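### 4.2 Die Arbeit mit den Handgreifern

In den beiden Häusern, die wir untersucht haben, wird die Wäsche der Gästezimmer bis heute von Hand gelegt. Das Projekt der Firma Ademetti hat daran zunächst nichts geändert. Geändert hat sich, dass ein Teil der Beschäftigten seit Juli während bestimmter Stunden das Legen mit zwei Handgreifern vormacht, damit später ein Roboter aus den Aufnahmen lernen kann. Im Haus Durnport und im Haus Grerkau haben sich insgesamt 38 Personen an diesen Stunden beteiligt. Uns liegen 1.542 Aufnahmen vor, von denen 730 für die folgende Auswertung kodiert wurden.

**Abbildung 3.** Arbeit mit Handgreifern an einem blauen Stoffstück auf dem Bett.

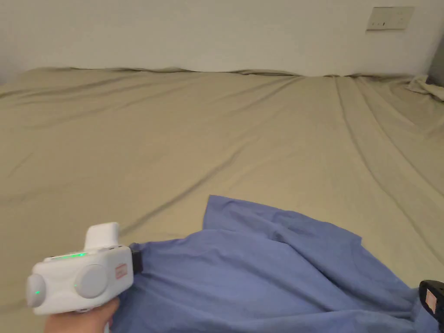 Die Beschäftigten sprechen über diese Stunden anders als über das gewöhnliche Legen. In den Interviews kommt häufig das Wort "langsam" vor, und es ist meistens nicht negativ gemeint. Eine Mitarbeiterin aus Durnport beschrieb, sie müsse "zuerst denken und dann greifen", während sie sonst beides gleichzeitig tue. Der Grund liegt zum Teil im Werkzeug. Wie in Abbildung 3 zu sehen ist, umfasst die Hand den weißen Greifer von unten, und den gerafften Rand des Stoffes hält die kurze schwarze Backe. Die Fingerspitzen, mit denen man sonst eine Kante sucht, sind an dieser Stelle nicht beteiligt. Mehrere Befragte berichteten, dass sie am Anfang den Stoff zu weit innen gefasst haben und dass sie die Kante jetzt mehr mit den Augen als mit der Hand finden.

Für die Einteilung der Schichten hatte dies Folgen, mit denen die Leitung nicht gerechnet hatte. Die Greiferstunden galten zuerst als leichte Arbeit und wurden am Ende der Schicht vergeben. Nach den ersten Wochen verlangten die Beschäftigten in Grerkau, dass sie am Anfang liegen sollen. Idalina Pinheiro, die dort die Etage leitet, hat diesem Wunsch zugestimmt - allerdings nur für die Tage mit wenigen Abreisen.

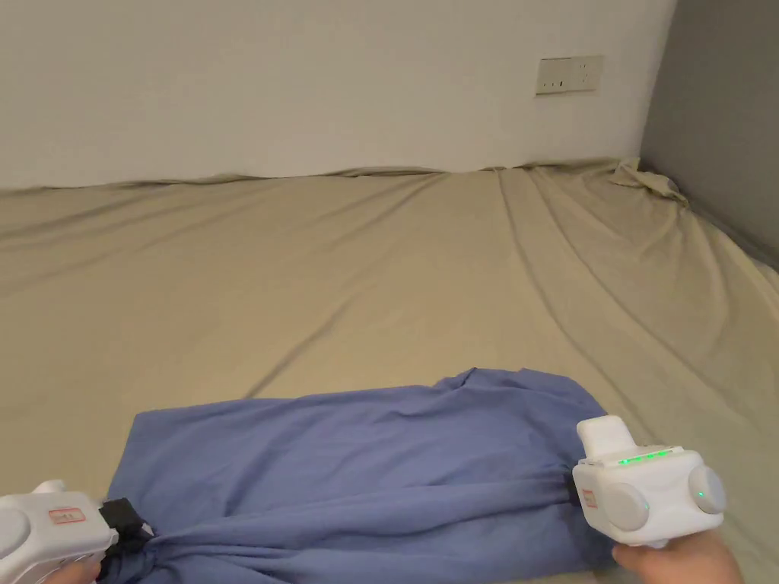

*Benvinda Seixas*

### 4.3 Wer entscheidet, was richtig gelegt ist?

Ein zweiter Befund betrifft die Beurteilung der Arbeit. Im gewöhnlichen Betrieb entscheidet die Etagenleitung, ob ein Stück ordentlich gelegt ist, und sie kennt die Gewohnheiten ihrer Leute. Bei den Aufnahmen entscheidet eine Person bei Ademetti, die das Haus nicht besucht hat. Von den 730 kodierten Aufnahmen wurden 182 als nicht verwendbar zurückgegeben. Eine Begründung war nur selten beigefügt, zum Beispiel "Griff unklar" oder "zu viele Korrekturen".

Gerade die Korrekturen verteidigten die Befragten mit Nachdruck. Wer einen Stoff noch einmal loslässt und neu fasst, macht nach ihrer Ansicht keinen Fehler,
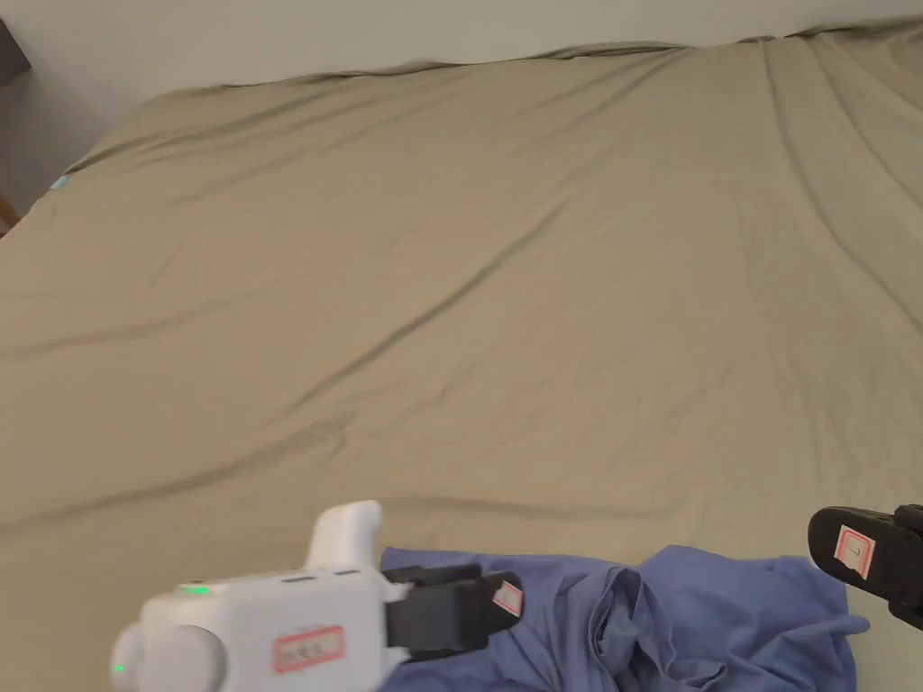
sondern zeigt, wie die Arbeit in der Praxis geht. Duarte Godinho, der in Durnport die Einarbeitung betreut, sagte im Interview: "Wenn wir nur die schönen Versuche schicken, lernt die Maschine eine Arbeit, die es bei uns nicht gibt." Er hat deshalb begonnen, zu jeder zurückgegebenen Aufnahme eine eigene Notiz zu schreiben. Eine Antwort auf diese Notizen war in seinem Vertrag mit Ademetti nicht vorgesehen, und bis zum Ende unserer Erhebung ist auch keine gekommen.

Ob die Stunden zusätzlich bezahlt werden sollen, ist zwischen den Häusern verschieden geregelt. In Durnport gibt es eine Zulage, in Grerkau zählen sie als normale Arbeitszeit. Auf diesen Unterschied kommen wir in Abschnitt 5.1 zurück.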